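From: Vilja Juntunen
To: household-textiles list
Subject: Re: [textiles] Yellow check towels -- hem or no hem?

Dear all,

thank you for the many replies on the kitchen towels, and excuse me that I am slow to answer. I read everything on Friday evening but I wanted to try some of it first.

Kauko Savolainen wrote:
> I have woven waffle towels for my own kitchen for many years and I would
> never put a folded hem on all sides. The hem shrinks less than the
> waffle and then the edge goes wavy like lettuce. Zigzag the raw edge
> and leave it. Also, what temperature do you wash at? If you say 60 I
> can already tell you what your corners look like.
>
> And please, no fabric softener. A towel with softener only moves the
> water from one side of the plate to the other.
>
> Kauko

Kauko, yes, I wash at 60. I have always done so with everything that touches dishes, and my mother Kaisu would not accept less. You are right that the corners suffer. On the older towels from the Kiiskinen shop the corner is the first place to go, well before the middle gets thin. But I do not agree about the hem. I compared again before writing this. The folded hem with one line of stitching is what keeps the towel square, and when I fold it for the drawer the edges still meet.
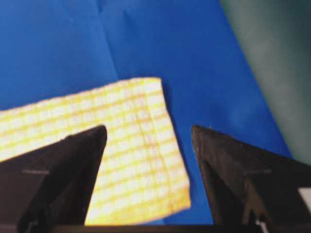
What I did find is that the hem must be sewn after the first wash and not before. Half of my towels were hemmed straight from the loom and half were washed first. Those which were washed first are still flat. The others have a little of the lettuce that Kauko speaks about, mostly on the short sides. So perhaps we are both right, only about different towels.

Reijo Ikonen asked how wide I fold. I fold twice, as narrow as the cloth allows. In waffle this is not very narrow, for the cells are thick and the corner becomes a lump with so many layers. I have tried to cut away a small triangle inside the corner before folding, as one does with a tablecloth. It helps with the lump, but you must cut less than you think. On one towel I cut too much and after some washes there was a small orange thread coming out, and then another. I closed it by hand with a few stitches and it has held.

Then the question from Hakim Yeoh, whether one should hang the towel from a loop or from the corner. I have no loops on mine. I know that a loop is the correct way, and my mother sews one on everything. But in our kitchen the towel is taken and thrown back all day, and I never saw anyone in my family use the loop even when there was one. They take the towel by the corner, it is just natural. With waffle cloth the squares pull to a slant when the corner is gathered like this, and people worry that it will stay so. In my experience it comes back in the next wash, if you pull the towel straight with both hands before drying. I do not iron them. Ironing presses the cells flat and then you have paid for waffle and got a sheet.

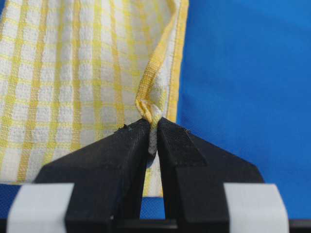
Yellow check waffle towel held at one corner, with the hem twisting down the side.

The stronger yellow stripes and the thin pale lines are from two different yarns. The strong one is Flosum cotton, bought in 41 colours' worth of temptation and I took only the yellow. The pale one is left from an old cone with no label, so I cannot tell you what it is, only that there were 620 grams of it and now there is very little. If somebody on the list has a pale yellow cotton of similar thickness, I would be glad to buy or exchange. I can offer natural white, or a dark green which I bought for curtains and never used.

I still plan to make 4 more before winter is properly here, and for these I want to test Kauko's zigzag on one short side only, with the folded hem on the other three. They will go through the same washes in the same machine, so then we can argue with something in our hands. I will write again in November if the yarn question is solved.

One more thing for Reijo: you wrote that you starch the edge lightly before hemming. Do you use the spray kind or do you mix it yourself? I am afraid the spray will stay in the cells -- waffle keeps everything, crumbs also -- but if it washes out at the first time I would like to try it.

With kind greetings from Jirkby,
Vilja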